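Marlies Aigner has her left foot in a bucket of cold water when we begin to talk. She apologises for it, then she laughs and leaves the foot where it is.

"The ankle is fine," she says. "It is only a habit. My first coach told us to do it after every match, and I have never dared to stop."

She is hooker and captain of Cistemham, who were promoted in February and will play their first season in the higher division after the summer. The deciding match, away at Manole, finished 20-6. It was closer than the score says. At half-time Cistemham were leading by one converted try to nil, and they had lost both their props.

"Severin did not shout," Aigner remembers. "I wanted him to shout, a little. He asked who was tired, and all of us lied."

Severin Kaufmann, the head coach, tells it differently. In his version he did shout, but in the corridor, and at the wall. He came to the club from Ivasetti, where he coached only the backs, and he admits that the scrum was a foreign country to him for a long time.

"I knew what a good one looks like from behind," he says. "What happens inside, I had to ask Marlies. I still ask her."

What changed the second half was the kicking game. Ngân Hà, the full-back, had missed her first penalty badly. After the break she took everything: one conversion, then two penalties from in front of the posts, and a long kick to touch which Aigner calls the best moment of the evening. A second try, by the winger, had come between.

"I did not think about the miss," Ngân Hà says. "I thought about my left shoe. The lace was too tight, and I loosened it at half-time. People want a bigger story than this, but I don't have one."

There were 312 people at the ground, and Aigner believes she could hear each of them. Her father was standing behind the dead-ball line with a flag -- the wrong flag, from a football club.

I ask what will be difficult in the new division. Kaufmann answers quickly: the bench. Farzad Rostami, the second-row coach, wants 5 more forwards before the first match, and so far two have signed.

Aigner is less worried. "We will lose some matches by a lot," she says. "I have told the young ones already, so they will not be shocked. After that we see."

She takes the foot out of the water, looks at it from both sides, and asks me if I have a towel.
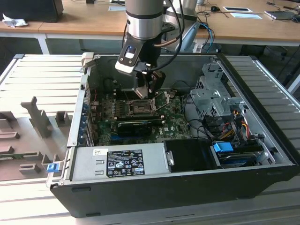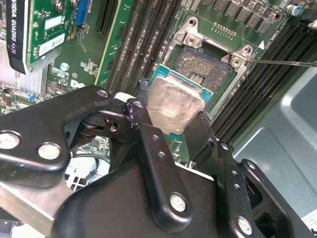
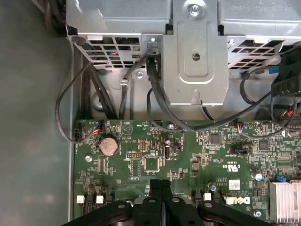 *Page last changed: 2021-05-13*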